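February 5, 2023
by Adaeze Adeyemi

Woke before the alarm and lay there listening to the boiler. It has started making the knocking noise again, the one it made last winter, and I have decided to leave it until it gets worse or stops. Porridge, then straight out to the allotment while it was dry.

The ground is still too heavy to dig. I put the fork in at the far end of the bean bed and it came up with a lump of clay the size of a loaf, so I gave that up and did the edges instead. The path along the Kinnear side had almost vanished under couch grass. I cleared as far as the water butt, which took most of the morning, and filled 5 sacks. Two of them went on the heap and the others are by the gate until I can borrow the barrow with the good wheel.

The leeks are fine. The sprouts are not. Pigeons have had the tops off nearly all of them, and the netting I put up in July has come away from the canes on the windy side. I tied it back with string, but it needs proper clips. I stood and looked at it for a while and thought about not growing sprouts at all next year. I only like them at Christmas and even then I only have a few.

Snowdrops out under the hedge. I didn't plant them and I don't think the people before me did either.

Came home with wet knees and had soup. The second half of the day was seed sorting, which I had been putting off. Everything lives in the biscuit tin and the biscuit tin has been in a state since autumn. I tipped the whole lot on to the table and made piles: keep, sow this year or throw, throw. There were 12 packets in the last pile, mostly lettuce, and one of parsnip so old that the price was a surprise. Parsnip is never any good after the first year. I know this and I still keep it.

I have four packets of the same courgette. I must buy one every time I go in for string. 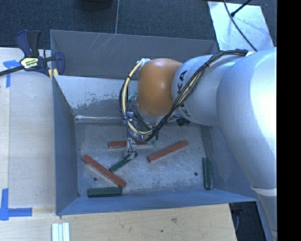 KUKA arm over a bin of red and green blocks.

The order for this year is short. Broad beans, because I should have sown them in November and did not. Beetroot, two sorts. A climbing French bean called Jekido that my sister grew and would not stop talking about. Vendard do it, and they had it in stock this afternoon, so I ordered it before I could change my mind. Postage was more than the beans. I added some shallots to make it feel less silly and then it came to a good deal more than I meant to spend.

Potatoes I will get loose from the garden centre as usual. Last year I chitted them on the bathroom windowsill and they did well there, though it meant moving them every time anybody wanted the window open. I have saved 8 egg boxes, so there is no shortage of places to stand them. The back bedroom might be better. It is cold enough and the light is good until mid-afternoon.

Rang Mum at teatime. Her knee is a bit better and she has been as far as the post office and back. She wants rhubarb when it comes and asked whether I had covered mine. I had not. I said I would do it this week – there is a dustbin behind the shed with a split down one side that will be good enough if I turn the split away from the wind.

She also reminded me about the apple tree. It should be pruned before the buds move and I have been telling myself there is plenty of time since Christmas. The saw wants a new blade. The one in it now is a Cotik and it was good for two winters, but it dragged badly on the plum and left a ragged cut.

Jobs for the next dry day, so that I don't stand about:

Cover rhubarb
Clips for the netting
Sacks to the heap
Saw blade
Look at the shed roof where the felt has lifted

It rained hard from six o'clock. I went round and checked the bucket under the landing skylight, and it was dry – so the sealant is holding. Read for a bit, but my hands were sore from the couch grass and I kept putting the book down. Bed by ten.

Contact | © Adaeze Adeyemi | Back to top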